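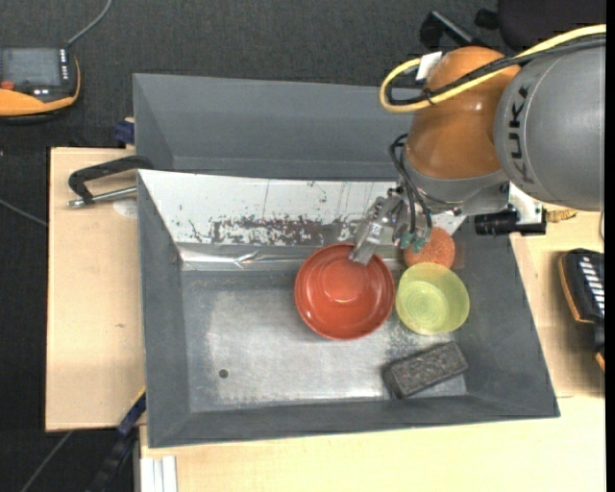 A red-orange bowl in an open metal bin.

Revised property rules at the Van Wyk and Hukia jails

7 Jul 2024

The Nallmont corrections department has issued a revised version of its directive on the property of people held in its two jails. The text replaces the 2017 directive in full and takes effect in August. It covers intake, storage, release of items to third parties, transfer between facilities, and disposal. Rules on mail, money accounts and visiting hours are in separate directives and are not affected.

What follows is a summary for defense counsel and for members who assist families. The directive itself should be consulted before any claim is filed.

Intake

Under the old text, an intake officer wrote property on a paper form, the person signed it, and the form went into the bag. The new text requires an electronic record in the Widova system, which both jails already use for housing assignments. The record has to be made while the person is present. Each item gets its own line. Entries such as "misc. papers" or "clothing, various" are no longer accepted, except for clothing that is bagged unwashed under medical instruction.

The person must be offered a printed copy. If the person refuses to sign or is unable to, the officer records which of the two applies, and a second officer signs. The second signature was optional until now, and missing signatures were the most common reason for claims going to a hearing.

Cash is counted separately and moved to the money account on the same shift. Foreign currency is stored as property and is not converted. Bank cards are listed by issuer and the last four digits only.

Size limit

The Van Wyk jail has 837 storage slots in its property room. Hukia has 400. Items that do not fit in a single slot are classed as oversize and can be held for up to 30 days, during which the person may name someone to collect them. The old directive had no such period, and in practice bicycles, toolboxes and large bags were dealt with case by case.

The 30 days start when written notice is given to the person, not at intake. If the notice is late, the period moves with it. Counsel with clients who had oversize items at booking should ask for the date of notice in writing.

Release to third parties

A person in custody may authorize one named individual to collect some or all stored items. The authorization is made on Form 953, which can be requested from any housing unit officer and must be processed within two working days. It no longer needs to be notarized. The collector has to show government identification that matches the name on the form. A minor difference in spelling or the absence of a middle name is not a ground for refusal.

Partial release is now expressly allowed. Previously Hukia permitted it and Van Wyk did not — a difference that caused families to make wasted trips. House keys, phones and prescription eyeglasses are the items most often requested, and the directive states that each may be released alone.

Items subject to an investigative hold cannot be released on Form 953. The hold must be shown in the Widova record with the name of the agency that placed it and a review date. A hold with no review date lapses after 60 days. The property officer has to tell the agency a week before the lapse, and if there is no answer the item returns to ordinary status.

Legal papers

Legal papers are removed from the general property count. A person may keep them in the cell up to the volume of one standard storage box. Papers above that volume are kept in the property room and exchanged on request, box for box, within one working day. Staff may inspect the papers for contraband in the person's presence but may not read them.

During the comment period several defense offices asked for a larger allowance in cases with heavy disclosure. The department did not change the figure. It did add a clause that lets the facility administrator approve a second box for a fixed time when counsel of record makes a written request. There is no form for this. A letter or an email giving the case number, the expected end date and the reason is enough. A refusal must be in writing and can be appealed under the general grievance directive.

Transfers

Property travels with the person when the move between Van Wyk and Hukia is planned. For unplanned moves, including medical ones, it must follow within three working days. The sending jail checks the contents against the record before sealing the bag, and the receiving jail checks them again on opening. Any mismatch is entered the same day, and the person is told.

State prison transfers are handled differently. The state accepts only a short list of items, and the rest stays with the county for 90 days. The person may use Form 953 during that time or pay for mailing. Persons with no funds in the money account may ask for mailing at county expense, limited to one parcel.

Claims for loss or damage

A claim has to be filed within 45 days of the date on which the loss was found or reasonably should have been found. The former limit was 30 days from release, which left out people who were transferred and did not see their property for months. Claims are decided by the property supervisor of the other jail. The decision is due in 20 working days.

The printed intake copy is treated as proof that an item was received. Where no signed record exists and no refusal was noted, the claimant's own written statement is accepted unless the department can show otherwise. Value is set by receipt or, without one, by the price of a similar used item.

Disposal

Unclaimed property may be disposed of 90 days after release, following one notice to the last known address. Identity documents are excluded and are returned to the agency that issued them. Photographs and letters must be kept for a further 90 days.

Open points

The directive does not say how property booked before the changeover will be entered. The department has stated that existing paper forms remain valid until the person is released or transferred, and that no bag will be reopened only for the purpose of making a new record. It also leaves open whether the 45-day limit applies to losses found before August. Members with a claim in that position should file under the shorter limit where there is still time to do so.

Copies of the directive and of Form 953 are available at the front desk of both jails and from the department's records office.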